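Section 4: Installing the Urden under-sink water filter

Read this section through once before you turn off the water. The Urden fits most kitchen base cabinets with a cold water shutoff valve inside. If your shutoff is in the basement or behind a wall panel, see Section 7, Remote Shutoffs.

4.1 What is in the carton

Filter head with mounting bracket
Sediment cartridge (blue cap)
Carbon cartridge (white cap)
Feed tee with two rubber washers
Two lengths of flexible tubing, one blue and one clear
Bracket screws, 4
Cartridge wrench
Date stickers

The Ullia faucet is packed in its own box. If you ordered the Urden without a faucet, you will find a plug and an adapter in a small bag taped to the lid.

You will also need a drill, an adjustable wrench, a bucket, a towel, a pencil and a utility knife. A flashlight helps.

4.2 Choosing the position

The filter head goes on the side wall or the back wall of the cabinet, never on the door. Leave a hand's width of clear space below the cartridges so that you can lower them out when they need changing. Keep the head away from a garbage disposal, which shakes the fittings and may loosen them over time.

Note: The clear tubing can be bent in a wide curve but must not be kinked. If it has been kinked, cut out the damaged part and use the shorter piece. A kink that has been straightened by hand will leak sooner or later.

4.3 Mounting the bracket

1. Hold the bracket against the cabinet wall and mark the four screw holes with the pencil.
2. Check the back of the wall for pipes and wiring.
3. Drill pilot holes. Wrap tape around the bit to mark the depth if the cabinet wall is thin.
4. Drive in the screws until the bracket no longer moves. Do not overtighten.
5. Slide the filter head onto the bracket from above until it clicks.

4.4 Connecting the cold water line

CAUTION: Connect to the cold line only. Hot water softens the cartridge seals and voids the warranty.

1. Close the cold water shutoff valve.
2. Open the kitchen faucet on cold and let it run until it stops.
3. Place the bucket under the valve.
4. Loosen the supply hose from the valve. Some water will run out of the hose.
5. Put a rubber washer in each end of the feed tee.
6. Screw the tee onto the valve by hand, then give it a quarter turn with the wrench.
7. Screw the supply hose onto the top of the tee.
8. Cut the end of the blue tubing square with the utility knife and push it into the side port of the tee. It goes in two stages. Keep pushing after the first stop.
9. Push the other end into the port on the filter head marked IN.

Pull on the tubing at both ends. If it slides out, the end was probably cut at an angle. Trim it and try again.

4.5 Fitting the Ullia faucet

Use an existing hole in the sink or countertop, such as the one for a soap dispenser. Stone countertops should be drilled by a professional.

1. Drop the threaded stem through the hole with the base gasket in place.
2. From below, fit the large washer and then the nut.
3. Turn the spout the way you want it before you tighten the nut.
4. Push the clear tubing into the bottom of the stem, and the other end into the port marked OUT.

4.6 First use

1. Remove the plastic film from both cartridges. Leave the caps on.
2. Fit the blue cartridge on the left and the white cartridge on the right. Turn each until the arrows line up.
3. Open the shutoff valve slowly, half a turn at first. Look at every joint.
4. If all joints are dry, open the valve fully.
5. Open the Ullia faucet and let it run for 7 minutes. The water will spit and may be gray or cloudy. Do not drink it.
6. Close the faucet. Leave the towel flat under the filter head overnight and feel it for damp in the morning.

Note: Fine white bubbles in the glass are air and will clear from the bottom up. They may come back for a few days after each cartridge change.

4.7 Cartridge life

The sediment cartridge is rated for 700 gallons and the carbon cartridge for 2000 gallons. Homes on well water may need to change the sediment cartridge earlier. Slow flow at the faucet is the usual sign. Write the month on a date sticker and put it on the cartridge itself. Stickers on the cabinet door get lost when the door is repainted.

Replacement cartridges are sold under the Zarno name. Zarno cartridges with a green cap are for the countertop model and will not lock into this head. Do not force them.

4.8 If something leaks

Drip at the feed tee: Close the valve, take the tee off and look at the washers. One is often missing or folded.

Drip at a push-in port: Press the collar, pull the tubing out, trim it and push it back in.

Drip at the top of a cartridge: Remove the cartridge and wipe the ring seal. Any grit on the seal will let water past. Do not use grease or petroleum jelly.

Water from the Ullia spout after closing: A few drops are normal. If it goes on for more than a minute, tighten the packing nut under the handle. 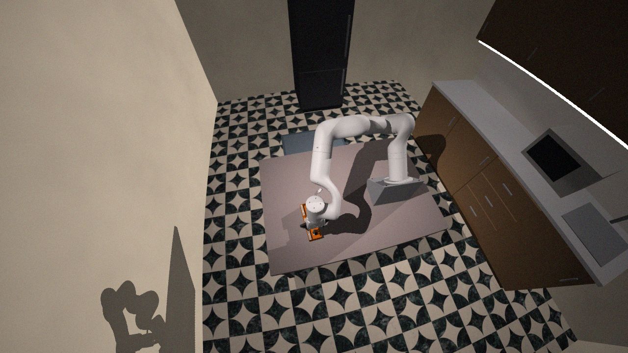
Štefanec: Step 8 in 4.4 should be in bold. I stopped at the first stop, the tug test seemed fine, and I had a wet cabinet floor by Saturday. Pushed it in the rest of the way and it has held since. Also, does the quarter turn in step 6 apply to plastic valves? Mine creaked and I backed off.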